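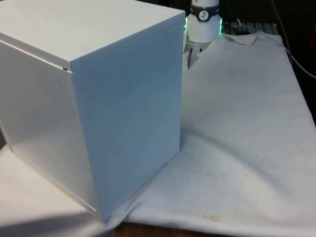 Faz agora nove meses que me mudei para Nirnden e ainda há gente da família que me pergunta, ao telefone, se já me habituei ao silêncio. Respondo sempre que sim, embora o silêncio daqui seja bastante barulhento: o sino da capela, os cães do vale, a carrinha do pão que apita na curva antes de chegar. Cheguei em maio, com as giestas todas em flor, e só no inverno é que percebi onde me tinha metido (no bom sentido, quase sempre).

Queria falar-vos hoje do pão, que é o assunto que me tem ocupado as manhãs e, para dizer a verdade, boa parte das noites. Quem me meteu nisto foi a Sibel Uçar, minha vizinha do lado de cima, que um dia me apareceu à porta com um frasco de massa-mãe embrulhado num pano e me disse que era só dar-lhe de comer e ter paciência. De comer dei-lhe eu, e muito! A paciência é que foi mais complicada.

Os primeiros pães saíram baixos e densos, com uma côdea que resistia à faca. O segundo demos às galinhas do Timo, e mesmo elas andaram ali à volta um bom bocado antes de se decidirem. Eu seguia a receita à letra, 100 gramas de massa-mãe, a água pesada, o sal no fim, e não percebia o que estava a fazer mal. A Sibel veio cá uma tarde, meteu a mão na massa, olhou para o termómetro da cozinha e riu-se. A massa tinha frio, coitada. Passei a deixá-la perto do fogão de lenha, tapada com o cobertor velho da minha avó, e no dia seguinte já transbordava da tigela.

Desde então fui aprendendo umas coisas. A farinha do moinho de baixo bebe mais água do que a do supermercado, e isso vê-se logo nas mãos. Se chove há vários dias, corto um bocadinho na água. O centeio dá um sabor que me lembra as merendas em casa da tia Lurdes, mas em demasia deixa o miolo pegajoso, e cá em casa há quem se queixe. As dobras faço-as de meia em meia hora, enquanto leio, e muitas vezes o capítulo é bom e a dobra atrasa-se. Nunca dei conta de que fizesse grande diferença.

Na semana passada levei um pão inteiro à Firdevs Yazıcı, que tem estado de cama com uma gripe daquelas teimosas. Pediu-me a receita e escrevi-lha nas costas de um envelope, cheia de setas e de emendas, porque me fui lembrando das coisas aos bocados. Ela diz que vai tentar quando melhorar e eu já lhe guardei um frasquinho de massa-mãe no frigorífico, atrás das compotas.

Para a semana quero experimentar com nozes, que ainda tenho um saco das do outono por partir. Se alguém desse lado costuma juntar mel à massa, diga-me nos comentários em que altura o põe, que a Sibel e eu não estamos nada de acordo.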